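# 积木怎么放回箱子里

做木制玩具的 Tivska 在城郊有一间整理间，退回来的、借出去又还回来的积木都在那里重新归拢。负责人在这行做了多年，不愿意在文章里留名字，只说“写东西就行，人不用写”。我们在一个星期四的下午见面，聊了两个小时，大部分时间站着。

整理间不大，靠墙一排货架，中间是工作台。她说最早没有货架，东西到了就堆在地上，“一箱压一箱，要找底下那箱，得先搬上面三箱”。后来从 Casell 订了架子，每层高度可以调，才算有了样子。

积木的来源有两种。一种是幼儿园和社区活动室借用后归还的，一种是零售店退回的散件。前一种麻烦些，因为一套里常常混进别家的东西。“有塑料的，有磁铁的，还有半块橡皮。我们先挑这些，再看积木本身。”

她看积木主要看棱角和漆面。棱角磕掉一点不要紧，起了毛刺就要打磨；漆掉得多的，单独放，等攒够一批再重新上色。红色最容易看出磨损，黄色次之，原木色的反而最省事。“红的一擦就露底，家长一眼就看见了。” 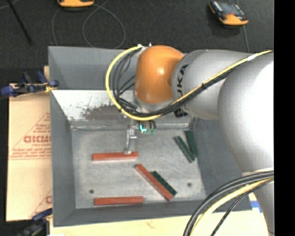
说到箱子，她的意见比较多。装积木的容器换过好几种，最早用纸箱，受潮以后底会塌；后来用布筐，软，积木的角顶在布上，搬起来不稳。她现在偏向用金属箱。“重是重，但是不变形。箱底磨花了也不影响用，我不在乎它好不好看。”

箱壁是直的还是斜的，她也有讲究。斜壁的箱子口大底小，伸手进去方便，靠边的积木也拿得出来。直壁的能多装一些，可是角落里的要抠。她的原则是，还要再拿出来的用斜壁，封好入库的用直壁。

“一箱装多少？”我问。

“看用途。常用的那种，浅浅放一层就够，一眼能看到有什么。入库的可以装满，但是不能高过箱口，不然上面那箱压下来，漆就花了。”

仓库那边现有 3,000 块积木登记在册，其中 700 块等着重新上漆。登记用的是 Fisier 的表格软件，她嫌它慢，不过已经用惯了。标签则坚持手写，贴在箱子短边，字要朝外。“打印的也试过，时间长了字就淡了。”

清洁的步骤很简单：湿布拧干，擦一遍，平铺晾着，隔天再收。她不用泡水的办法，木头吃了水会胀，拼接的时候就卡。打磨用的砂纸是 Bauerfeind 的，细的一种，顺着木纹走。新来的人总想把每一块都磨得跟新的一样，她一般会拦下来。“用过的东西就是用过的，不扎手就行。”

我问她家里该怎么收。她想了一会儿，说家里的积木没有那么多，不必按颜色分，按大小分成两份就可以，大的放一个箱子，小的放一个箱子。箱子不要带盖，孩子收的时候直接往里放。最好矮一点，放在地上，不要上架。

“还有，别每次都要求摆整齐。放进箱子里就算收好了。”

谈到一月份的安排，她说旺季过后退货会多起来，预计要加 5 个货位，位置还没定，可能要把窗边那张桌子挪走。说完她去看了看晾着的那批，翻过来几块，又放了回去。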